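# 第三个人的手

莱娜·佩索宁教授对咖啡没有意见，她对杯子有意见。确切地说，她对杯子离滴水盘中心差一指宽的那种状态有意见。实验室搬到Rurnstead以后，她在墙上贴了一张纸，上面写着“成功”的定义：杯子立着，杯底整个落在金属格栅上，出水口在杯口之内，夹爪已经松开并且离开。索因图·舍贝里读博的第三年，基本上就是在这张纸下面度过的。

课题听起来很体面：示范者的个人差异如何影响双臂模仿学习。申请书里写得更体面，索因图当时刚睡过一觉，文笔不错。翻译成人话就是，让三个人分别拉着机械臂把玻璃杯放到咖啡机下面，再看机器人跟谁学得最好。

方法也不复杂。每人采集200条示范，同一张桌子，同一台白色胶囊咖啡机，同一只玻璃杯，网络结构、训练步数和随机种子全都一样。三份数据各训一个策略，每个策略测试20次，由不知道编号对应谁的人打分。杯子的起始位置照一张表来摆，表是程序随机生成的，生成之后谁也不许再动，包括觉得某个位置“明显不公平”的人。

三个示范者是这样定下来的。

第一个是维莱·里希迈基，全组遥操作最快的人，他自己也知道。他做示范的时候喜欢戴耳机，杯子在他手里从来不走直线，走一条好看的弧线，落到格栅上连声音都没有。来参观的人都喜欢看他。有一次Alstead那边来了几个管经费的，看完他的表演后问，机器人学会之后是不是也这样。维莱说，会更好。索因图把这句话记在了实验日志里，没有什么目的，就是记一下。

第二个是埃罗·图鲁宁，硕士生，刚来不久，做任何事之前都要先问一句可不可以。他的示范很规矩，规矩到几乎可以直接印在说明书上。

第三个本来应该是索因图自己。但写论文的人不该当被试，这是莱娜说的，说得很对，于是第三个位置空了两个星期。最后补上来的是考科·科科宁。

考科是组里的机械工程师，底座是他固定的，夹爪是他修的，桌子中间那根支杆也是他装的。他对学习算法的态度，和他对年轻人早餐吃什么的态度差不多：知道有这回事，不打算参与。索因图去找他，说只要会握手柄就行。考科问要做多少条。索因图说200条。考科看了她一会儿，把手里的内六角扳手放下了，放得很慢。

“都是放同一只杯子？”

“同一只。”

“放好以后呢？”

“拿回去，再放一遍。”

考科说，他年轻的时候在船上干过活，以为那已经是最无聊的了。

他还是来了。每天下午来一阵子，坐下，戴上老花镜，开始放杯子。他的手很稳，可是慢，慢得让人想替他呼吸。杯子快到格栅的时候他必定要停一停，夹爪悬在那儿，他歪过头去从侧面看一眼，再往下放。有时候放偏了，他不重来，用指尖顶着杯壁一点一点推到中间去。按照规程，推也算有效示范，规程是索因图写的，她写的时候没有料到会有人真推。

“你可以删掉重录。”她跟他说过一次。

“杯子不是在中间了吗？”考科说。

这句话没法反驳。数据就这样存进去了。

维莱看过考科的轨迹图以后，给它起名叫“地震”。他的原话是：“这东西要是能训出策略来，我就去Deng那边的组搬箱子。”Deng是他们在走廊另一头的合作项目，做仓储抓取，最不缺的就是箱子。索因图把这句话也记进了实验日志。

训练本身没有什么可写的。三个任务在服务器上排队，前面压着别人的一个大作业，别人在走廊里碰见她就很客气地绕开走。等模型训完，六月已经过去大半，楼里的人走了一半，剩下的一半都在假装自己也快走了。

打分的事交给埃罗。按理说他是示范者之一，不太合适，但策略都匿了名，编号是甲、乙、丙，对应关系锁在莱娜的抽屉里。莱娜亲自锁的，锁完还拉了两下。埃罗问，那他能不能看机器人动作，还是只看最后的结果。莱娜说你闭着眼睛怎么看结果。埃罗把这个理解为可以看。

于是他拿着打分表坐在桌边，索因图负责按那张表摆杯子、按开始、记时间，以及在机器人做出什么不该做的动作之前拍下急停。

先测的是乙。

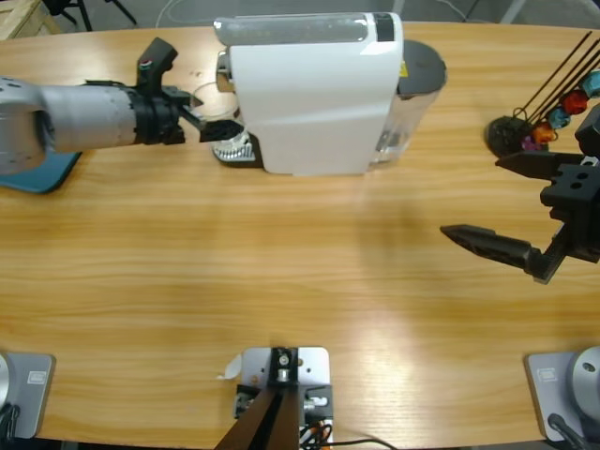
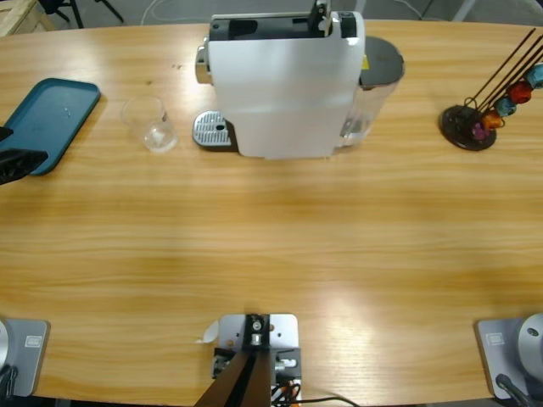

*咖啡工位，固定机位。*

乙的动作漂亮极了。左臂划出一条弧线，杯子跟着划出一条弧线，整套动作像是在哪个舞台上练过。埃罗只看了两次就小声说：“这是维莱吧。”索因图说你不许猜。埃罗说他没有猜，他就是认出来了。

漂亮归漂亮，乙有个毛病：它相信自己。杯子往左偏了一点的时候，它照样从老地方伸手，从老地方合拢，夹住一团空气，然后端着这团空气走完整条弧线，无声地放在格栅上，松手，优雅地退开。整个过程没有一丝犹豫。埃罗的笔停在半空，问：“这算什么？”

“算失败。”

“可是它做得好认真。”

“打叉。”

接下来是甲。甲很规矩，夹得住就夹，夹不住就停在原地，像是在等谁批准。有一次它夹着杯子在格栅前面停到超时，埃罗盯着它，耳朵一点一点红起来。他什么也没有说，在表上打了一个叉，打得比别的叉都用力。

丙放在最后，那天下午索因图已经很困了，靠一杯从楼下买来的咖啡撑着。实验室里有一台咖啡机，可那是实验设备，里面的水谁也不肯喝。

丙开始动的时候她以为程序卡住了。左臂往前走一截，停一停，再走一截。夹爪到了杯子跟前，张开，没有马上合，好像先打量了一下。第一次合偏了，指尖碰到杯壁，杯子晃了晃。索因图的手已经按在急停上。丙退回来一点，又伸出去，夹住了。

到了格栅前它照例悬住。停了多久她后来查过记录，当时只觉得足够自己把这一年重新想一遍。然后它把杯子放下，放偏了，半个杯底还在外面。

“叉？”埃罗问。

“还没松手呢，等等。”

夹爪松开了，没有走。它绕到杯子外侧，用指尖顶住杯壁，一点一点往里推，推到中间，才慢吞吞地撤了回去。

两个人都没出声。过了一会儿埃罗说：“它是不是还应该歪一下头？”

“它没有头。”

“我知道它没有头。”

后面的测试都差不多。丙一次比一次难看，杯子一次接一次地到了中间。有两次没成，一次是杯子倒了，一次是超时，超时的那次它离成功只差最后那么一推，埃罗央求了半天，说再给它几秒钟。索因图说规程就是规程，说完自己也往后拖了一下才按停止。这几秒钟没有进数据，但她在日志里老老实实写了：操作员迟疑。

抽屉是第二天打开的。

莱娜让所有示范者都到场，说这样公平。维莱端着自己的杯子站在门口，那是一只陶瓷杯，跟实验无关。考科本来在修一个松掉的走线夹，被叫过来的时候手上还套着一圈扎带。莱娜念了对应关系，又念了排名：丙第一，甲第二，乙第三。丙是考科。

维莱说：“再念一遍。”

莱娜又念了一遍，语速和刚才完全一样。她当老师很多年了。

维莱的第一反应是种子不好。索因图说三个策略用的是同一组种子。他的第二反应是时限太宽，慢的占了便宜。索因图说慢的还因为超时丢了一次。第三反应他想了比较久，最后说，丙那个不叫放杯子，那叫跟杯子商量。

“那张纸上没写不许商量。”埃罗说。这是他进组以来头一次不带问号地发言，说完他自己先吓了一跳。

所有人都去看墙上那张纸。莱娜也看了，看得挺仔细，像是第一次读到。

道理说穿了并不稀奇，索因图那天晚上就把它写成了一段，后来改了很多遍也没改得更好看。维莱的示范几乎不出错，所以数据里几乎没有“出错以后怎么办”。策略只见过弧线中间那条窄窄的路，稍微偏出去一点，就再也没见过任何东西，只好闭着眼睛把曲子弹完。考科的示范里全是偏出去再找回来，推、退、停、再看，那些她当初想请他删掉重录的段落，占了整份数据里最有用的部分。这个说法在文献里早就有人提过，换了好几种名字。她的贡献大概在于，把它和一个戴老花镜的人联系了起来。

不过只有三个示范者，她清楚这能说明什么、不能说明什么。审稿人会问：你怎么知道是因为纠正动作，不是因为他慢？不是因为他手大？不是因为他下午来，维莱上午来，窗户的光不一样？她自己在纸上列了一串这样的问题，列到“不是因为他叫考科？”的时候，决定去睡觉。

对照实验是从考科的数据里把所有纠正动作剪掉再训一遍。剪的活落在埃罗头上，要一条一条看，标出哪里开始推，哪里推完。他看完以后整个人有点变样，端水杯的时候会先悬一下。剪过的那个策略，内部代号Aner，表现跌到甲的下面去了，只比乙强一点，而且看着怪可怜的：走到格栅前面，照样停下来，照样像在看，看完什么也不做，松手就走。

“它知道有事情不对，”埃罗说，“但是它不知道该拿这个怎么办。”

索因图说论文里不能写“知道”。

“那写什么？”

她想了一阵，写的是：该策略保留了停顿行为，未观察到后续纠正行为。埃罗凑过来读了，说这不是一个意思吗。

反过来的那一半实验更麻烦，需要维莱重新录一份，录的时候要故意放偏，再纠正回来。维莱说没问题，多简单的事。他坐下来，戴上耳机，第一条就放得正正好好。第二条也是。第三条他咬着牙放偏了，偏出去的量一看就是设计过的，推回来的时候还是一条弧线。

“你能不能像不小心的那样？”索因图问。

“我现在就是在不小心。”

“你不小心得太准了。”

录到后来他把耳机摘了。再后来，他去敲了机械间的门。索因图路过的时候看见两个人并排坐在桌前，考科抱着胳膊，维莱握着手柄，夹爪悬在格栅上方。

“现在看。”考科说。

“看什么？”

“看它歪没歪。”

“没歪。”

“你没看。你就是觉得没歪。”

维莱侧过身去看了一眼，很久没有说话，然后用指尖把杯子往里顶了一点点。

他这份数据最后训出来的策略，和丙差得不多，动作还好看一些。按理说这是整篇论文里最有力的一个结果：同一个人，两种示范方式，表现从最后一名爬上来一大截。索因图把这张图放在了最显眼的位置。维莱要求在图注里把他称作“示范者B”，不要写名字。可致谢里一共就感谢了三个人，谁是B，稍微动动脑子就猜得出来。

考科那边的问题是署名。莱娜认为他应该算作者，他贡献了200条数据，外加这个课题唯一出人意料的地方。考科说不用。索因图说这是规矩。考科问作者要干什么。她说要读一遍全文，同意里面的内容，可能还要回答审稿人的问题。

“全文多长？”

她告诉了他。

“那跟200条杯子比呢？”

“短一点。”

他把稿子拿走了，隔了几天还回来，上面用铅笔改了两处。一处是她把底座板的螺栓规格写错了。另一处在讨论部分，她写“示范者C的操作水平低于其他两位示范者”，他在“低于”下面画了一道线，旁边写：依据？

索因图坐在那里想了一个下午。她有时间，有轨迹平滑度，有末端抖动，样样都能证明他低于。问题是，这几样指标加在一起，恰好把三个人的次序排反了。她把那句话删掉，换成“示范者C的轨迹平滑度较低”，再往下三页，把所有写着“专家”和“新手”的地方都改了，改成B和C，改到最后连自己都分不清谁是谁，只好去翻莱娜抽屉里那张表。

投稿截止在10月20日星期日，半夜。系统在最后几个小时照例变得很慢，进度条走一截，停一停，再走一截。索因图、埃罗和莱娜隔着三块屏幕盯着它。维莱不在，他把那句话兑现了，那个周末在Deng的仓库里搬箱子，据说搬得很快，据说有一箱放偏了，他回去又推了推。最后这一点是埃罗转述的，索因图没有采信。

考科倒是在，他说是来拿落下的眼镜。

“卡住了？”他问。

“没有，”莱娜说，“它在传补充材料。”

补充材料里有一段视频，丙把杯子放偏，绕到外面，推回去。原本要做成两倍速，考科不同意，说那样就看不出来它在看了。索因图解释说它没有在看，摄像头是一直开着的，停顿只是一段速度接近零的轨迹。考科点点头，表示这些他都听明白了，然后还是不同意。所以视频是原速的，文件大了一倍。

进度条又停下了。埃罗伸手要去点刷新。

“别碰，”考科说，“让它看一眼。”

埃罗把手缩了回来。考科找到了眼镜，戴上，往滴水盘那边望了望，走过去把玻璃杯往里挪了一点，关掉工位上的灯，回家了。

审稿意见里第一条问的是，为什么示范者只有三名。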